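Home Syllabus Notes Problem Sets Office Hours

2019-12-15
Emilian Căpraru

Notes for unit 36: learning to grasp from hand-held demos

OK, so last time we got as far as the basic recipe, and I rushed the end of it (sorry!). You record a person doing the task with a gripper in their hand, you recover where the gripper went from the video, and you train a policy that maps what the camera sees to the next few gripper motions. That policy is the thing you put on an arm.

What I want you to take from the Prerar experiments is how much the camera placement matters. It sits on the tool, so the view in training and the view on the robot are nearly the same. The arm itself hardly shows up in the picture, and that's a big part of why you can train on a human's hand and still get something usable.

The full set had 2195 demos. We trained two policies on it. Policy A got everything. Policy B got the same number of training steps but only saw demos from the lab bench at Krasniqi Hall, so plain table, same lamp, same everything. On the bench I couldn't tell them apart. Move to a patterned cloth and B starts reaching for the pattern, which I find kind of wonderful to watch. A mostly doesn't. More data also helps A, of course, so please don't tell me on the final that this is a clean comparison. I'd want a version of A cut down to B's size, and we didn't run it until August.

A few loose things people asked me after class:

Gripper width. Yes, we predict it, as a continuous number. Open/closed as a yes-or-no label was fine for blocks and bad for anything that crinkles.

Two hands. Each gripper gets its own camera track, and then you need the pose of one relative to the other. When the overlap between the views is poor, that relative pose drifts, and the policy learns the drift too. Look at the Clusness plots again before you start the homework.

Losing track. If the tracker drops out in the middle of a demo, throw the demo away. I used to patch the gap with a straight line and I regret it.

For the homework, do problem 2 first even though it's listed second. It'll save you time on the rest.
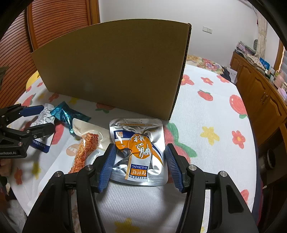 Robot Learning Group, Clinico Institute

Silver foil on a flowered bedspread is a nice hard case: a shiny, wrinkled target, and lots of color behind it that has nothing to do with the grasp. Think about what policy B would do with all those flowers and bring me a guess.

Contact: E. Căpraru, Clinico Institute | © Robot Learning Group | Back to top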